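Speaker notes – Sorting and storing a community seed library
Talk at the Rusudura branch library, Nov 20, 2019
Milagros Paredes

Slide 1. Title

Thank Ka-ming Yeh for setting up the room and for running the projector. Mention that the handout is on the chair by the door and that there is a second page on the back. Phones can stay on, but ask people to step out for calls.

Say who I am. I have looked after the seed collection at Rusudura for four seasons. Before that I gardened at home and kept my seed in coffee cans in the garage, and I lost most of it one summer when the garage got too hot. Keep this short. The can story goes over better later, on slide 5.

Slide 2. What a seed library is

People take seed in spring, grow it, and bring some back in the fall. No card needed, no fines. Most of what we hold is vegetables and annual flowers. We now list 128 varieties. When I started, the list fit on one sheet of paper.

Someone will ask what share of borrowers return seed. I don't have a good figure. Borrowers don't sign out each packet, so we only see what comes back. Say that and move on.

Slide 3. Why sorting comes first

Seed comes back in every kind of container. Envelopes, pill bottles, sandwich bags, folded newspaper. Half of it has no date. If it goes straight into the drawers, the next person can't tell a new bean from a five-year-old one, and they blame themselves when nothing comes up.

Our rule since last September is that nothing goes into the cabinet on the day it arrives. It goes on the intake shelf with a slip. The slip asks for four things: the plant, the variety if known, the year it was grown, and the town. If the giver doesn't know the variety we write "unknown" and keep it. A good unknown squash is still a good squash, as long as it was not grown next to another squash. Explain crossing here, but only if people look puzzled. Otherwise hold it for slide 7.
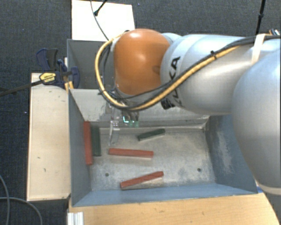

After the slip comes drying. Spread the seed in a single layer on a plate or a coffee filter, out of the sun, with some air moving. Small seed like lettuce takes a week in our building. Beans and corn take longer. The test for beans is to hit one with a hammer. A dry bean shatters and a damp one mashes. Pass the two sample jars around at this point. Ask people to keep the lids on.

Do not use an oven, even on low. People ask every time.

Slide 4. Cleaning

Dry cleaning for anything in a pod or a husk: crush it by hand, then screens, then a fan on the lowest setting. Do it outside. Wet cleaning for tomatoes and cucumbers: scoop the pulp into a jar with a little water, leave it two or three days, rinse, drain, dry. It smells. Tell them to keep the jar away from the kitchen.

Ketilsson screens versus homemade. I have used both. The bought set is easier to stack and the mesh stays flat, but window screen stapled to a frame will do the job for beans and peas. I would not spend money on screens in the first year.

Slide 5. Storage

Coffee can story here.

Cool, dark and dry, and of those the one people get wrong is dry. A refrigerator is fine if the jar is sealed. Let the jar come up to room temperature before opening it, or moisture from the air will settle on the seed. We use half-pint jars for bulk and paper coin envelopes for lending. We bought 200 envelopes this year and used 164 of them, so that order was close to right.

The lending cabinet is an old card catalog and it stays in the main room, 365 days a year, next to a heating vent. I have asked to have it moved. For now we keep only one season's stock in it and the rest goes in the back refrigerator.

Slide 6. How long seed keeps

Point to the table on the handout and don't read it out. Call out the two extremes. Onion and parsnip, one year, maybe two. Tomato, five years or more if stored well. Everything else falls somewhere in the middle.

Germination test: ten seeds on a damp paper towel, roll it, bag it, keep it warm, look after a week. Seven or more sprouted is good. Four to six, sow thicker. Under four, we pull it from the drawer. Ka-ming runs these in the winter and writes the result on the jar lid in grease pencil.

Slide 7. Crossing and names

Start people on the easy ones – beans, peas, lettuce and tomatoes. They mostly pollinate themselves. Squash and corn cross freely and I ask beginners not to return them unless they grew only one kind and the neighbors had none.

Names are a mess. We have a pole bean that came in as Prurkach and another that came in as Duvness, from two families on the same street. I grew them side by side for two summers and could not tell them apart. We still file them separately, each under the name it came with. If the room is awake, ask who else has had this happen.

Slide 8. Getting involved

Packing evenings start again after New Year. Sign-up sheet is on the front desk. We need people who can write small and clearly. We also need clean half-pint jars with lids, no cracks.

Questions. If there are none, ask what people grew this year. Leave ten minutes for looking through the cabinet. Collect the two sample jars before anyone leaves.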